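Last updated: 11/25/19

Penska cockpit mod -- anyone else getting the white gauges?

skemitz_fan34
So I finally put the Penska cockpit overhaul in last night and it looks gorgeous, but every gauge on the left panel is plain white. Needles are there, no numbers. I've got the Zolura cloud shaders in as well and a handful of liveries. Game is a clean install, everything dropped in the mods folder like the readme says. Any ideas before I start ripping things out?

ochre_wing
It's Zolura. It always is. Take it out and try again.

tailhook_tess
It isn't always Zolura! I've run the two together since June and never had a white gauge. What version of Penska have you got? The one on the front page is old, the newer one is tucked away under optional files (no idea why he does that).

skemitz_fan34
The front page one, build 2333. There's a newer one??

tailhook_tess
Yep, scroll right down past the screenshots. It's the only optional file that isn't a livery. Delete the old folder first, don't just paste over it, or you'll end up with both sets of textures fighting each other.

ochre_wing
Still say it's the shaders. Zolura swaps the glass material and the gauges sit behind the glass. I lost my whole HUD to it once and had to verify files to get it back.

mugful
Jumping in because I had this with the Skemitz pack, different plane, same white dials. Mine was load order. The game reads the folders alphabetically so I stuck a ~ in front of the cockpit one and it came right. Took me 2 evenings to find that, so you're welcome :)

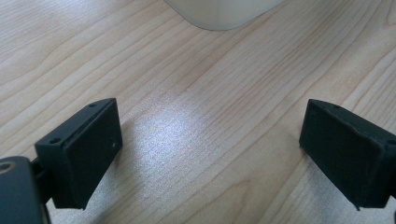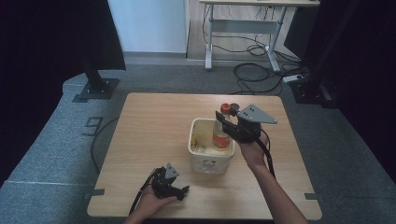
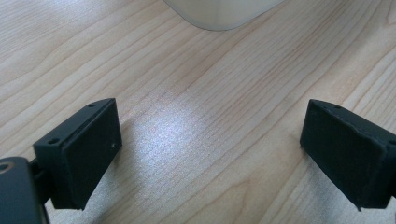

Middle one's the little bottle with the orangey-red cap, in the white tub.

tailhook_tess
The ~ trick is a good shout. Does it still work online though? I thought anything renamed got you kicked.

mugful
Works fine for me in multiplayer. Textures only, mind. If you start messing with the flight model that's a different story.

ochre_wing
It does NOT always work online. I got booted from 13 lobbies in a row with a renamed folder.

mugful
Then you had something else in there, mate. I've done it with three different planes and not been kicked once.

ochre_wing
I had Zolura in there. Which is my point.

skemitz_fan34
Right, update. Deleted the old Penska folder, put the new one in, left Zolura alone. Gauges are back! Numbers and everything. The altimeter is a bit blurry when I lean in but I can live with that. Haven't tried the ~ thing yet and haven't been online either.

tailhook_tess
Lovely. Blurry altimeter is the texture setting -- bump it up one notch from medium and restart, it doesn't take until you do.

skemitz_fan34
That did it, ta. Does anyone know if the Ochoa night lighting goes with this one? The page says it's for the default cockpit only but the comments are full of people using it with everything.

mugful
I use it. The backlight is a bit green on Penska but it loads.

ochre_wing
Green because of Zolura.

tailhook_tess
He hasn't said he's got Zolura!

mugful
I have, to be fair. I'll try it without tonight and post back.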